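# Chapter 7: Collecting Demonstrations in an Everyday Room

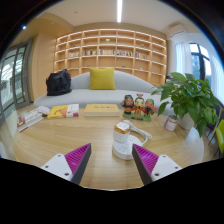 Manov Ekinci

In the first part of this book, students built a gripper, wired it, and tested it on wooden blocks at a bench. The blocks were all the same size and were always set down on the same taped squares. Work of that kind is necessary, and every team enrolled in the Sedosix course is expected to finish it before continuing. It does not prepare a team for a round table that also holds books, a potted plant, a small cup, and a power strip with its cable lying across the wood.

This chapter moves the project out of the workshop. Each team will choose one tabletop task, carry it out by hand with the gripper tool, and record it often enough that a learning program can be trained on the results in Chapter 8. A recorded run of the task from start to finish is called a **demonstration**. A group of demonstrations of the same task, made under the same rules, is called a **set**.

## What the Chapter Covers

Section 7.1 explains how to choose a task. A good first task involves one object that moves and one that stays in place. Plugging a module into a power strip, or lifting a cup and setting it on a book, will meet this standard. Tasks that involve liquids, glass, or live electrical current are not permitted in the course. Any power strip used in practice must be disconnected from the wall before work begins and must remain so until the table is cleared.

Section 7.2 deals with the view from the gripper. The wide lens bends straight lines near its edges, and a stack of books at the side of a table may look curved. Students should learn to judge distance near the center of the view, between the two fingers, where the bending is least. The ridged pads lean toward each other, and the space between their tips is the part of the picture that matters most during a grasp.

Section 7.3 covers the room itself. Daylight from a large window changes during the day, and a set begun in the morning and finished late in the afternoon will contain two kinds of light. Teams may treat this as a fault to be avoided or as variety to be planned for, but they must state their choice in the project log. Lit shelves and ceiling lights should be left either on or off for the whole session.

Section 7.4 sets out the labeling rules. The Evov club, whose records are used throughout this chapter, collected 2395 demonstrations during one school year. A large share of its first month of work had to be set aside when members found that they had used different words for the same action. The club's revised word list is printed at the end of the section and may be copied.

## Before You Begin

Students should be able to do the following:

- open and close the gripper smoothly with either hand
- check that both finger pads are firmly attached to their mounting blocks
- start, stop, and name a recording
- read a log entry written by another team and repeat the task from it

Teams work in groups of 2. One student holds the gripper and the other resets the table and keeps the log. Partners trade places after every 30 demonstrations.

## Opening Exercise

Choose a table in a room that is in regular use, and do not clear it. Write down each object that your gripper could reach, and mark the ones that could be knocked over by the back of your hand or caught on a sleeve. Then select the object you intend to move, and sketch the path your gripper would take to it from the front edge of the table.

Keep the sketch. It will be compared with your recorded paths in Section 7.5.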